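**hilska_dan:** Has anyone reproduced the Stidwood result? 300 demos, then 14 more with the objects shuffled, and success supposedly goes through the roof. Colour me sceptical.

**kumudini.paul:** Reproduced half of it. The roof remains intact. 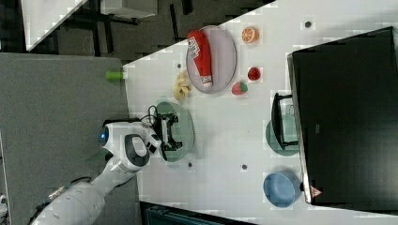 **hquach:** Shuffling isn't the trick, it's which objects you shuffle. Our policy learned "go to the plate" and ignored the instruction. With two teal-green plates and a mauve-grey one on the table, ketchup lying on the last, colour has to count for something.

**hilska_dan:** Or you've just taught it a favourite colour.

**kumudini.paul:** We ran 108 trials to rule that out. Didn't rule it out.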